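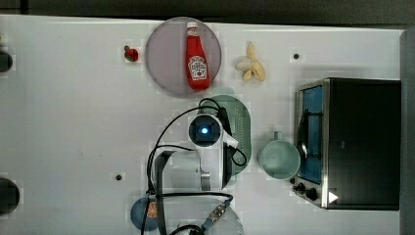
*Submitted by Idalina Pinheiro, for the Plundimstead Family Cooking Program – Friday, June 19, 2026*

Dear Graça Simões and everyone at the Kwofie Fund,

I hope the summer is treating you kindly over there. It has been a full spring for us, and I have been looking forward to sitting down with a cup of tea and telling you how your grant has been put to work, because there is a good deal to tell (and you know I don't do short letters!).

The family cooking evenings now run at two sites, the hall in Plundimstead and the old school kitchen in Lernotthorpe. We had 54 families signed up by the end of spring, and most of them came back week after week, which matters more to me than the sign-up sheet. The Lernotthorpe group started slowly. Moving it to an earlier hour helped a great deal, as parents with little ones could come straight from school pickup and still be home for bath time.

We kept the recipes plain: soups, bean stews, flatbreads, fruit with yogurt. Families take home what they cook, plus a card with the recipe in big print. Duarte Godinho rewrote all the cards this season after hearing that the old ones were hard to follow with a child on one hip, and the new ones are much better – shorter steps, and no ingredient that you can't get at the corner store. 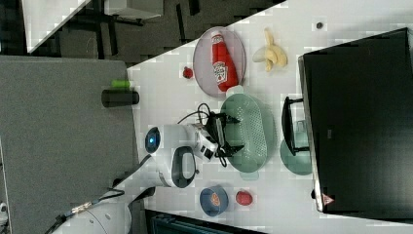

Thitima Hemmin told us that her son had refused anything green for most of his life and now asks for the spinach soup by name, though she added that he will only eat it if he has been allowed to stir. She also asked if we could do a session on lunches that hold up in a school bag, so that is going on the fall plan.

On the money side, we are a little under budget on food and a little over on room rental. The Lernotthorpe kitchen raised its rate in the spring, and we covered the difference of $695 from the printing line, with your office's approval. The Drendum order for aprons and cutting boards came in late but complete.

One thing did not go well. The Saturday class for teenagers had to be dropped for lack of interest, and I think we simply picked the wrong day. Gonçalo Paiva would like to try again in August, on a weekday evening, with the teens choosing the menu themselves. I would be glad to hear your thoughts on that before we book the room.

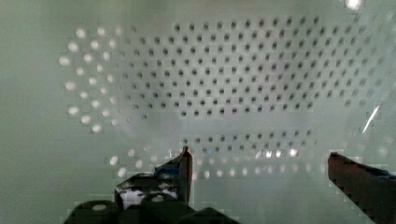

*Close-up of small round holes in a pale surface.*

The full budget sheet and the attendance records are coming to you separately. Do call if anything in them looks odd, and please come to supper with us whenever you are next in town.

Warmly,
Idalina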